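I went to the open day at Loltton last week, mostly to see the bottle-sorting robot that Pandey had been talking up since October. I got there by bus, was given a sticker with my name spelled wrong, and joined a queue of a dozen or so people along the corridor.

The demonstration room is smaller than I expected. They have built a little three-sided booth on a bench, lined it with flowery wallpaper, and put two robot arms along the open side. The job is to clear up plastic bottles and put them in a bin. We stood behind a strip of tape and could watch the arms directly or look at a screen showing the view from the cameras.

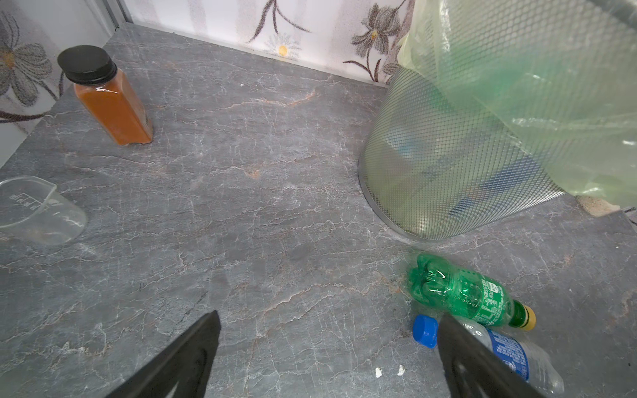

I used to work on a recycling line, so I was most interested in how it picks things up. On our line everything came past on a belt and you grabbed what you could. The arms have a different problem, as the bottles lie wherever they land. A green one with a yellow cap was lying right up against a clear one with a blue cap, and two smooth round things touching like that are awkward enough with fingers. The gripper only has two, and they are stiff.

A woman from Zonau, the firm that wrote the software, gave a short talk. She said they had logged 2113 attempts before the open day and that the hardest part was choosing which bottle to go for first. Somebody asked about speed. She said they were not chasing speed yet, and I thought that was fair – it is slow, and she didn't pretend otherwise.

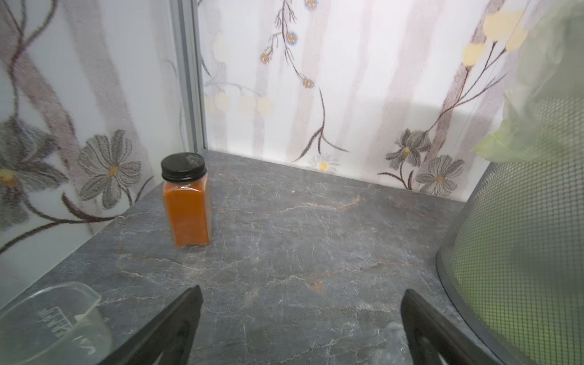 She also said the things that are not bottles are left in on purpose. The system has to learn to leave them alone, and a jar with a lid on can look a lot like a bottle to a computer. She said the wallpaper does a similar job, because a plain white background makes everything too easy.

The talk ran over by ten minutes and then we were allowed to move up to the tape. I ended up at the front, next to a boy who wanted to know if the arms could fight each other. They can't, apparently. There is a limit set so they stop before they touch.
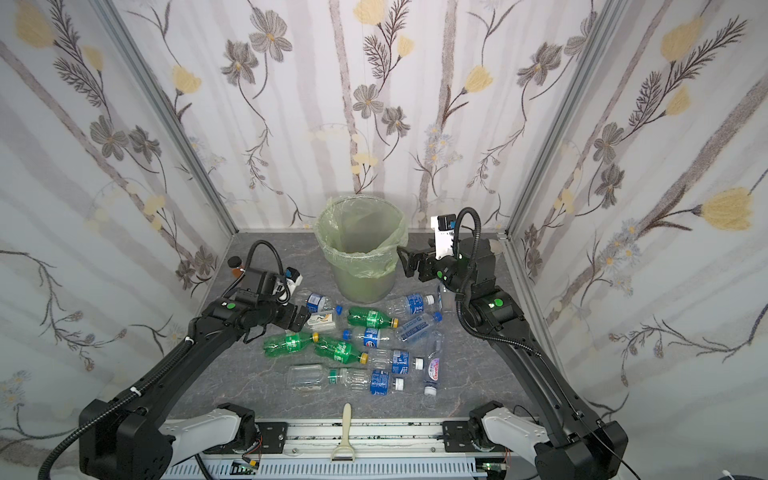 ## What I asked

I hung back at the end and got a few minutes with one of the Birken people, who look after the arms themselves. He was happy to talk, though he kept one eye on the next group coming in. I wrote his answers down on the bus, so the wording is mine.

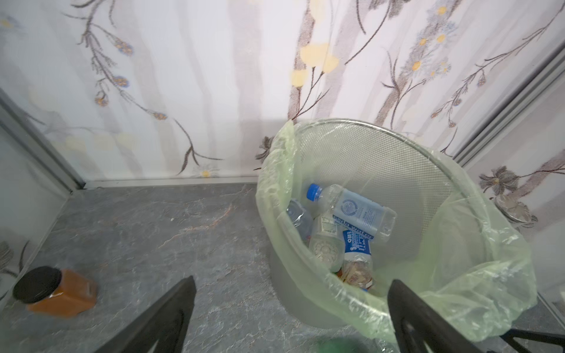 **Does it know when the bin is full?**

At the moment a person decides that and changes the bag. They want to add it later, using the cameras they already have.

**What would it cost to run one?**

He wouldn't give me a price. The arms are only used for research and they have no plans to sell the set-up as it stands.

There was tea afterwards in the canteen, and a stall with leaflets. I missed the 4 o'clock bus and walked back to the station.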